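31/08/2025. Swapped grippers this morning. Drumska off, Elley on. The manual allows 16 minutes for the changeover, and I would like to meet the hands that did it in 16 minutes. Thread.

For anyone new: the Drumska is the parallel-jaw one we've been running at Dramton since January. Closes like a door. Very sure of itself. The Elley has softer fingers and a controller that thinks before it commits, sometimes for long enough that you go and check the plug.

Test table is the usual clutter. Two bowls, a magazine, an orange box, odds and ends towards the far end. I used to lay everything out in a neat grid and the results were gorgeous and completely useless. 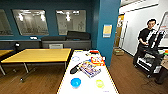 Anyway, bowls. On the Drumska we got 59 clean picks out of 80. Most of the misses were rims: it grabs, the bowl tilts, off it goes. The magazine it simply refused to acknowledge as an object.

Elley, same 80 tries, same arm, same head camera. Better on rims, worse on anything flat. It did acknowledge the magazine. It creased it.

Cycle time is where I start to grumble. I had the Ristić controller at its default rate, then bumped it to 120, and the wrist picked up a wobble I can only describe as opinionated. Back to default. Lost half an hour to that.

Wrist camera is the bit I'd keep no matter who wins. The head view is grand for working out which bowl you're after and hopeless for telling you how you've got hold of it. Up close you get the rim, the glare off the rim, and whatever you're about to run into.

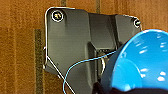 Wrist cam, blue piece in front of the wall mount. Mind the cables.

Glare is still the enemy, by the way. A shiny blue surface throws little white spots all over the place and the edge finder falls in love with every one of them. Going to try turning the exposure down before I blame the fingers.

Elley stays on for now – mostly because I'm not doing that changeover twice in one day.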